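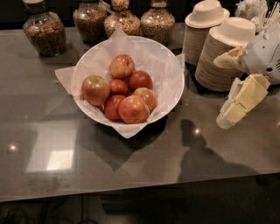
Figura 7. Vista de la cámara de cabeza al inicio de un episodio: cuenco con manzanas, tarros de cereales, pilas de cuencos de papel y pinza derecha.

4. Preparación del mostrador y registro de episodios

Esta sección describe el montaje del protocolo Varkcombe para evaluar políticas de agarre sobre superficies reflectantes. Se presupone que la calibración de cámara y brazos (sección 3) ha concluido sin errores.

4.1 Colocación de los objetos

1. Coloque el cuenco blanco en la zona central del mostrador de vidrio y fórrelo con una hoja de papel de seda. Las esquinas del papel pueden sobresalir del borde.
2. Introduzca siete manzanas. La disposición es libre, pero debe quedar al menos una pieza parcialmente oculta por otra.
3. Sitúe los cuatro tarros de cereales detrás del cuenco. No es necesario que queden alineados.
4. Disponga las dos pilas de cuencos de papel a la derecha de los tarros, con el cuenco superior invertido.
5. Coloque las porciones de mantequilla en fila diagonal, por delante de las pilas.

Nota: los tarros y las pilas actúan como distractores. La política no recibe máscaras de segmentación de ninguno de ellos.

4.2 Iluminación y reflejos

1. Encienda la luminaria de techo. Su reflejo sobre el vidrio forma parte de la condición de ensayo y no debe eliminarse.
2. Compruebe en la vista previa que ni el reflejo ni la sombra del robot cubren el cuenco.
3. No limpie las huellas del vidrio entre episodios de una misma serie.

Precaución: mantenga los cables del suelo fuera de la zona de desplazamiento de la base. Detenga el robot antes de recolocarlos.

4.3 Ejecución de la serie

1. Lleve la pinza derecha a la posición de espera, delante de la pila anterior de cuencos.
2. Inicie Vuvora y seleccione el perfil Sutter.
3. Fije el número de episodios en 100 y active la semilla aleatoria.
4. Pulse Registrar. El sistema solicita la recolocación manual de las manzanas al terminar cada episodio.
5. Anote como fallo todo episodio en el que la pinza toque un tarro, aunque el agarre se complete.

4.4 Resultado de referencia

En la serie de noviembre, realizada en el laboratorio de Gernport, la política entrenada sin imágenes de superficies reflectantes completó 48 episodios de 100. Los fallos se concentraron en las manzanas delanteras - la profundidad estimada se desviaba hacia el plano del reflejo. Un resultado inferior al de referencia con la misma política obliga a repetir la calibración de la sección 3.

Responsables del protocolo: Zamfira Stanciu (montaje), Iulian Hodoroagă (registro y análisis).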